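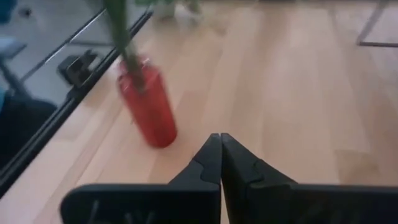 The second-year budget for the flower table is due in July and I have been putting it off. I did the first one in an afternoon and got a lot of it wrong, so this time I'm writing down how I'm going about it.

Last year I started with the arms. They were the biggest line and the most fun to shop for, and by the time I had settled on them there wasn't much thought left for anything else. The total for everything that wasn't an arm or a computer came to $3435. I had put in less than half of that.

Most of the gap was small stuff. Brackets, corner pieces, extra extrusion when we changed the height of the shelf. Cables in the right length, after buying them in the wrong length. Gripper fingers are the one I should have seen coming. We go through them, and a spare pair costs $18 from Sorrentino if you order with the rest and a good deal more if you need them by tomorrow. I'm putting in a full year of fingers up front.

Mar 20, 2025 – Posted by Skye Yule

Search this blog
Go
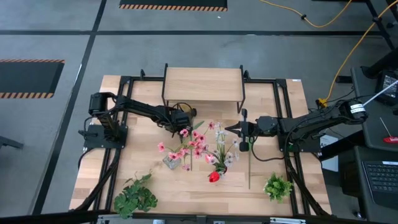
Tukwood Manipulation Group, Clisusbridge

Flowers and vases get their own line now. Last year they were under "misc" and I spent too much time explaining receipts from a craft store. Artificial stems are cheap one at a time, but a task like this needs variety, and the thin ones wear out fast when they get gripped in the same spot all day. I've set aside $251 for stems and potted greenery. I'd like to keep it to one order from Grasstead so the colors match what we already have.

Vases are harder. Plastic is fine for getting a new motion working. Glass is what people have at home, and both clear and colored glass give the cameras trouble in their own ways, so I want both. Glass also breaks. I asked for $100 and was asked whether we could just be more careful. I left it at $100.
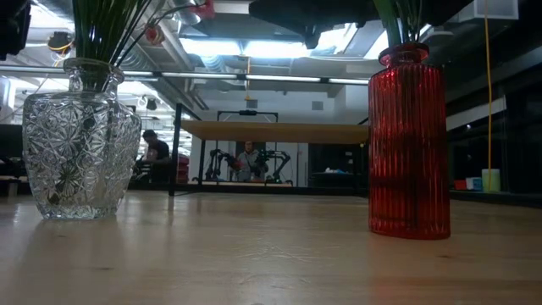

The other thing I'm doing differently is separating what we need on day one from what can wait. A second table can wait. Better lighting over the table probably can't, and I still don't have a quote for it that I trust. Shipping gets its own row as well, and so does the time it takes someone to mount and recalibrate a camera, even though no money changes hands for that.

I haven't decided about a service plan on the arms. The price is high and we do most repairs ourselves – but we only have the two, and when one is down the table is down. If anyone has paid for one and used it, I'd like to hear how that went.

Comments (3)

marlow_t
We paid for the plan and used it once, for a shoulder motor. Turnaround was slow enough that I'd put the money into a spare motor next time.

Skye Yule
Thanks, that helps. I'll price a spare.

benchnotes
Check thrift stores for the glass. Odd shapes, and you won't mind as much when they go.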